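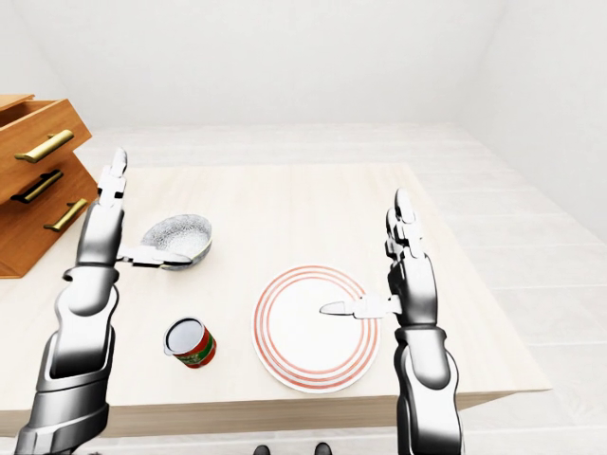
Product Review: Kostiuk Extending Table, Long Model
Reviewed by Azadeh Shirazi, Furnishings Office, Gisdale Residential College

The College purchased 14 Kostiuk tables for the shared dining rooms at Ustby Hall. The unit price was $1,241, including delivery to the ground floor. Carrying the tables upstairs was charged separately, and departments ordering for upper floors should request that figure in writing before signing.

Assembly requires two people. The printed instructions are clear except at step 5, where the drawing shows the center rail upside down. Our staff followed the drawing on the first table and had to take the rail off again. The supplier has been informed.

In daily use the table has performed well. The top resists water rings if spills are wiped within the hour, although hot serving dishes left a dull patch on one table in March. Placemats are now required at all meals. The extension leaf slides easily and locks firmly, but its surface is slightly lighter in tone than the rest of the top. Residents have not complained of this. The supplier states that the two will match with age, and we are not yet able to confirm that.

Legs are attached with 3 bolts each. These worked loose on several tables during the first term and should be tightened at the start of every semester. The hex key supplied is too short for comfortable work.

Compared with the Skitmont tables still in use in the east wing, the Kostiuk is heavier, steadier and harder to move for floor cleaning. The Skitmont remains the better choice for rooms that are cleared every week.

Rating: recommended for permanent dining rooms. Replacement feet are available from the Furnishings Office on Thursday mornings.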